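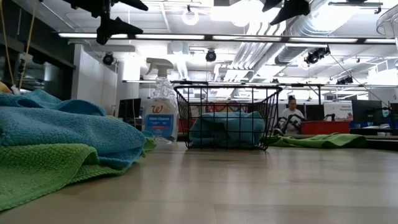 Cleaning and Care > Work Surfaces

Setting up a cloth basket for shared tables

A shared table gets wiped more often when the cloth and the spray are already on it. This page covers the kit used on the tables at Flatton: one basket, one bottle and a supply of microfiber towels. Setup takes four minutes per table.

What you need

Wire mesh basket, low sided
Microfiber towels, 16 per table
Glass cleaner in a trigger bottle
Two bins with lids, one for clean towels and one for used

Sorting the towels

Tip the whole supply onto the table and separate it by color before folding anything. Blue and teal towels are for tabletops and screens. Green towels, including the heavier waffle weave, are for floors, bin lids and spills. Keep the two groups apart in the wash as well. New green towels shed lint for the first few cycles, and the lint shows on glass.

Check each towel by hand. Grit caught in the pile will scratch a finished surface. Pull a towel from service if it feels stiff or drags when dry.

Last updated: June
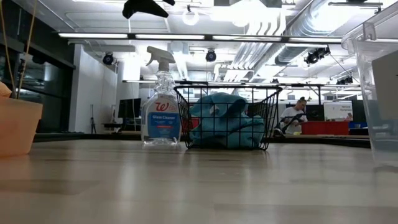 Placing the basket

1. Clear a space at least as wide as the basket and bottle together.

2. Set the basket down with the long side facing the person who will use it.

3. Put one blue or teal towel in the basket. Leave it bunched. A folded towel sits flat against the bottom and dries slowly — a loose one lets air in from the sides.

4. Stand the bottle directly beside the basket at the same depth. Do not store it inside. A leaking trigger will soak the towel.

5. Turn the nozzle away from the seat and set it to OFF if it has a lock.

Wiping down

Spray the towel, not the table. Two pulls of the trigger cover a small tabletop. Wipe along the grain in overlapping passes, then turn the towel to a dry face and repeat. Check the result from a low angle with the overhead lights on; streaks are hard to see from directly above.

Glass cleaner is suitable for sealed wood only. On oiled or waxed tops, use a barely damp towel with no product. If you are unsure of the finish, test a spot near the back edge and wait until it dries.
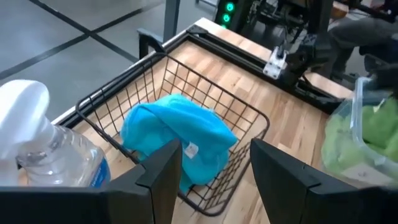

Blue towel in the wire basket, tag still attached.

Tags

A stitched tag can leave fine marks on a monitor. Fold it to the inside of the towel before wiping, or trim it close to the seam. Read the washing instructions first and copy them onto the lid of the used bin.

Changing the towel

Replace the towel at the end of each day, and sooner if it smells or feels damp all the way through. Wash warm without fabric softener, which coats the fibers. Tumble on low or hang to dry.

Rhiannon Bowen keeps the spare baskets. Leave requests with her by noon on Saturday.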